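notes for the returns talk, August. 20 min slot, do NOT run over like last time

- open w/ the parcel story. Keep it short.
- ask for hands: who's sent something back this year? (everyone)
- then who's kept something because the post office line was too long. Pause.

**Slide 2, where it goes**

Most shops can't restock a return the same day. Someone has to open it, look at it, decide. Grulimport had 207 returns in one long weekend, 188 of them clothing. Two people on the desk. Say that slowly.

Labels: the colour coding fell apart by lunch. Don't blame the staff, blame the key taped behind the door.

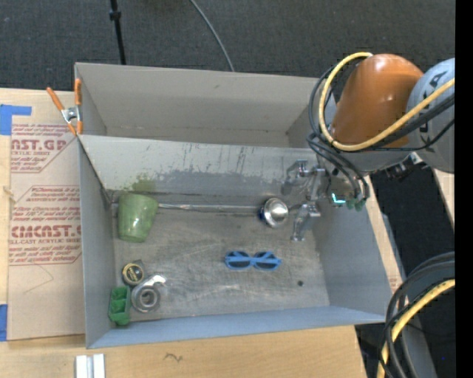 *Figueroa*

**Slide 3, bins**

Boring slide but it's the one folks ask about afterwards. Front bin, back bin, divider between. Scratches and scuffs on the grey. Point is you decide which side means what BEFORE the truck shows up. Skumari never did. Three shifts, three systems, and the resellable jumpers went to clearance.

(if someone asks re: bigger bins - no. Bigger bins just hide the backlog. Move on)

**Slide 4, the reason slip**

- "didn't fit" tells you nothing. Too big? too small? sleeves?
- Itodholm cut their slip to one question with a blank line under it. People wrote more, not less
- read out the toque one, gets a laugh
- leave the slip up while talking, ppl like to photograph it

Cost bit. First 200 parcels are where you learn the most, so read every slip yourself. Yes, the owner too. After that a weekly skim is OK. Don't get draged into software here, there's a whole other session on that down the hall.

**Slide 5, refunds**

Pay fast. Customer who gets money back in a couple of days orders again, that's been my experience anyway, say it's my experience and not a study!! Cheque refunds: just stop. Mention store credit but don't linger, the room always splits.

Hygiene items, opened cosmetics, swimwear: check provincial rules, I am not a lawyer, say so.

**Slide 6, homework**

- write your bin rule on one card
- put the card where the parcels get opened, not in teh office
- pull last month's slips and sort them on the kitchen table

Questions till 2:40, then clear the stage for the freight panel. Grab the clicker and the spare adapter on the way off.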